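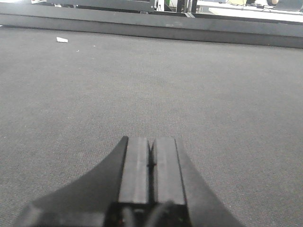

The tide gauge at Lobo recorded the height of the water every 30 minutes and printed it on a paper strip. Raquel Caldeira collected the strip each morning at six, signed it, and carried it up the hill to the harbour office, where Rui Matos copied the figures into the ledger and signed beneath her.

In June the gauge began to read high. The difference was small, around the width of a thumb, and it appeared only on the night readings. Raquel marked it in pencil. Rui copied the pencil mark as well, as the ledger was meant to be a complete record of the strip.

"It's the float," he said. "Weed in the pipe."

She drained the stilling pipe and found no weed. She cleaned the float, dried it, weighed it against the figure stamped on the brass plate and put it back. The weight was correct. That night the gauge read high again.

The procedure for an unexplained error was to check the gauge against the staff. The staff was a painted board bolted to the old quay, and it had to be read by eye, at the same minute as the gauge, by a second person. Rui didn't work nights. She asked Aníbal Correia, who had read the staff for the previous harbour master and still owned the lamp.

They started at ten in the evening. She stood in the gauge hut with the door open and called the time. He lay on his stomach on the quay and called the height. For the first few readings the two agreed to the nearest mark.

At 2 in the morning the gauge was high and the staff was not.

"Read it again," she said.

He read it again. The figure was the same.
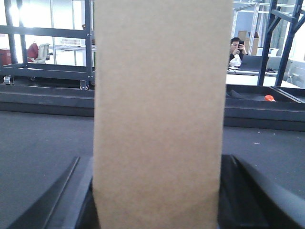 She wrote both numbers on the back of her hand, having left the notebook on the hut floor, and walked down to look at the staff herself. The water was flat. Across the harbour the ferry Velura lay on her night berth with her deck lights off. She had been moved there at the end of May, when the dredging closed the outer wall.

"What time does she pump?" Raquel asked.

"Who?"

"The ferry."

Aníbal thought about it. "After the cleaners finish. One, half past."

The outlet of the stilling pipe was on the ferry side. Raquel had a plan of the harbour in the hut, drawn before the berth was put in, and she laid it on the bench and measured from the pipe to the berth with a folded strip of gauge paper. It was 5 metres. Water discharged from the hull would run straight along the wall and lift the level in the pipe without changing the harbour at all.

She wrote this down in four lines. She added the times, the two heights and the name of the observer, and Aníbal signed it with his full name and the word "retired".

Rui read the page at his desk with his coat still on.

"So the gauge is right," he said.

"The gauge is right about the pipe."

"And the ledger?"

"The ledger is right about the gauge."

He turned back through June. Each night had its figure and its pencil mark, all in his own neat hand. He uncapped the red pen used for corrections, held it over the first entry for a while, and capped it again.

"I'd need a form for this," he said.

"Is there one?"

"There's one for weed."

She left the page with him and went down to change the paper. The next reading was due at half past, and the roll was nearly out.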